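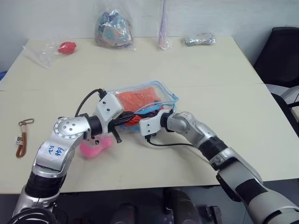
Vol. 7, No. 19 — March 27, 2023

FICTION

The Left Hand

The left hand on Ela had been dropping out for most of a week before the day shift wrote it up. What they wrote was "L grip stops, restart OK." I found the note on the keyboard when I came in, under a mug.

Ela is two arms and a table. It came to Wanside in a crate from a dealer called Mohammadi, who had taken it back from another customer, and it already had its name then, on the paperwork and in the software. The hands are newer. They are white Jernex housings with black fingers, and we fitted them ourselves over two evenings with the manual open on a chair.

The job that month was pouches. A clear zippered pouch with light blue trim goes in the middle of the table, one hand holds it and the other works the opening. Customers want to know whether a machine can pack soft things. We had bags of soft things along the back of the table, against the wall, and a pink one that was always rolling to the front.

I ran the job as I found it. The right hand came in low over the near side of the pouch. The left hand came down and spread its fingers, and they stayed spread. On the screen a line of red text said the gripper was not answering. I restarted it and it answered. I ran the job again and got through four pouches, and on the fifth it quit in the same place.

I have a way of doing this that I got from the woman who trained me. You write down where the machine was when it failed before you touch anything. She kept a notebook for each machine, and when she left she handed them over in a grocery bag. Ela's was the thinnest. She also wrote on the machines themselves, in blue marker, which management asked her to stop doing and she didn't. Some of her marks are still on the curved link of the left arm. From where you sit they are the wrong way up. She must have been standing on the other side, or the arm was folded when she did it. I never asked.

I wrote down the joint angles. Then I sent the arm home, turned it off at the cabinet, hung my tag on the switch, and had a look with a flashlight.

A gripper that stops answering is the board, the power, or the cable. The board is 252 dollars and comes from far away. I started with the cable. On the left arm it comes up from behind the wrist in a loop and plugs in at the upper corner of the housing. The plug was seated. I pulled it and looked at the pins, and they were straight and clean. I put it back and it clicked.

With the power on again and the arm in free drive, I took hold of the wrist and moved it to the place in my notes. It was still answering. I turned the wrist a little at a time toward the end of its travel. The loop drew up, and the cable began to lean on the connector. The red line came up on the screen. I turned it back and restarted the hand, and it was fine. I did that until I was sure.

So the loop was short. It had been short since the day we fitted it, and it had been all right because nothing we ran needed that much wrist. Somebody had taught the pouch job with the hand turned over farther. I looked up who had saved the program and it was me, in the middle of a night shift, three weeks back.

I made a cup of tea and drank it at the bench.

There were two ways to go. I could teach the point again with less turn in it, which was ten minutes' work, and the next person to teach a point would find the same trouble. Or I could open the ties down the length of the arm and feed some slack up to the wrist. The manual for the hands has a drawing of the loop. It gives a size for it. We had skipped that page, or I had, reading aloud from the chair.

I did the ties. There were more of them than I remembered. I started near the base, where the cables coil, and worked up, cutting each one and putting the scrap in my shirt pocket so none would end up in a joint. At the elbow the cable had a flat spot where a tie had been pulled too tight. The jacket wasn't split. I bent it both ways under the light and then wrapped it, and wrote in the notebook that it should be looked at in May.

With the slack fed up, the loop stood out from the wrist more than I liked. A big loop catches on things. I took a little back, turned the wrist by hand to both ends, and watched the connector. It didn't lean. I put new ties on, snug enough that I could still slide the cable through with two fingers, and trimmed the tails.

While I was there I checked the screws on the faces of both housings. One on the right hand took a quarter turn. I put that in the notebook too.

Then I ran the job at low speed with my palm over the stop button. The right hand came in. The left came down, opened, and closed on the edge of the pouch. I ran it at half speed, then full, and set the counter for 99 and sat down.

It's a long time to watch a pouch. The hands meet in the middle, close enough that new people flinch, and then they part. Sometimes the zipper end sticks up and the left hand has to go around it. I hadn't taught it to do that. She had, in one of the older programs, and I had copied the piece over without reading all of it. I read it then. It was short. There was a comment at the top, the only one in the file, that said to leave room.

At 61 I got up to stretch my back. At 80 the heating went off and the building ticked for a while. The counter reached 99 with no red lines, the arms went home, and I took my tag off the switch.

I wrote it up for the day shift: cable too short at left wrist, lengthened, see notebook. Under that I put that the program was mine. Then I found a marker in the drawer, a black one. I looked for the blue for some time, in the drawer and in the grocery bag and along the windowsill behind the spare cables, and when the first car pulled into the lot I was still looking.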